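Stekance park path to be resurfaced in December

Ornov town council has approved $39,000 to resurface the walking path through Stekance Park. The work will be done in 2 stages and should take around 4 weeks.

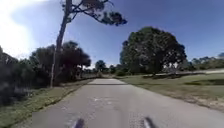
The asphalt path beside the lawn in Stekance Park.

Contractor Sandhu will start at the Trirkov Street end, where 300 yards of old asphalt will be replaced. Walkers will be sent along the river side until that stretch reopens.

"People have asked for this since the spring," said council member Jadwiga Wasilewska. Repainting is included in the price – new benches are not.

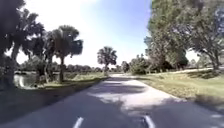 Library hours

Ornov Library will stay open until 8 p.m. in December, manager Vandana Srivastava said.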